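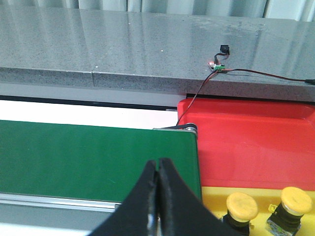

Clasificación de pulsadores por color sobre una cinta corta

El enunciado daba por hecho que una cinta transportadora ordena mejor el puesto de trabajo. No estamos tan convencidos. La cinta verde termina junto a una bandeja roja, y todo el montaje queda por debajo de una repisa de piedra moteada que limita bastante el sitio para colocar nada detrás.

El material eran pulsadores de parada de emergencia con cabeza de seta. La regla, en teoría, era sencilla: un color sigue en la cinta y el otro se aparta. En la práctica discutimos más sobre dónde dejar las piezas apartadas que sobre la clasificación misma, porque la guía de Didberg solo dice «fuera de la cinta».
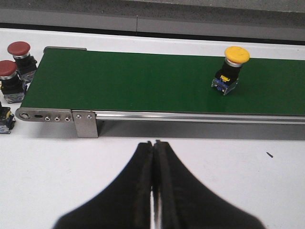

Hajar Farouk y Rachid Kettani
Proyecto Killano, grupo 2 — 10 de enero de 2021

El pulsador amarillo está de pie sobre la cinta, algo inclinado; los dos rojos, en la mesa blanca, casi tocándose. Como criterio visual funciona. Como método nos parece flojo: una pieza apoyada en su bloque de contactos transparente ocupa poca base para la altura que tiene, y una zona de apartado sin marcar depende de la memoria de quien coloca.

Tampoco aceptamos sin más la cifra de 500 piezas por turno que figura en la guía. No indica cuántas personas trabajan ni qué cuenta como pieza terminada. Hicimos 10 repeticiones, pocas para confirmarla o desmentirla.

Para la entrega de junio proponemos marcar la mesa con cinta adhesiva y repetir la prueba con los pulsadores tumbados. Rachid prefiere cajas separadas; Hajar cree que solo trasladan el problema. Queda pendiente.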